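ok so a few people asked why the Heywood demo got pushed to November. short version: our gripper kept shutting itself down mid-job and it took us 11 days to work out why. long version is a thread, get a cuppa

1/ the job is boring on paper. drive the arm in, close the fingers, back out, do it again. we'd done 274 runs at the Odton workshop with hardly a hiccup and I was feeling pretty smug

2/ then we moved the whole setup to Harkutport and run 10 stopped dead. grip force fault. reset it, off we go, same fault a bit later. never the same spot in the cycle either, so of course I blamed the cable

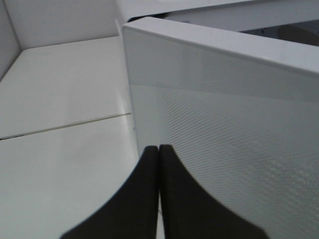

3/ it was not the cable. I swapped the cable. I swapped the other cable. I re-flashed the controller at 11 at night eating cold chips and it faulted again while I was still chewing

4/ the logs did have the answer in them, I just wasn't reading the right column. every single fault came after the fingers closed on nothing. the controller was reading finger against finger as a stuck object and squeezing harder — then harder again, until the motor hit its limit

5/ why was it fine at Odton? the old config had a minimum gap set. the new one had that field blank, and blank gets read as zero. a whole safety margin gone because of an empty box, I could scream

6/ the bit that bothers me is the retry. it'd fault, clear itself and go again at full force. if someone had a hand in there it would've done exactly the same thing. we've killed auto-retry completely now, a person has to walk over and press the button

7/ gap's back in, force is capped, and it's done 117 runs since without a fault. the Grirnness crew are checking their config tonight as they copied ours (sorry!!)

8/ anyway if you've got blank fields in your gripper settings please go have a look at them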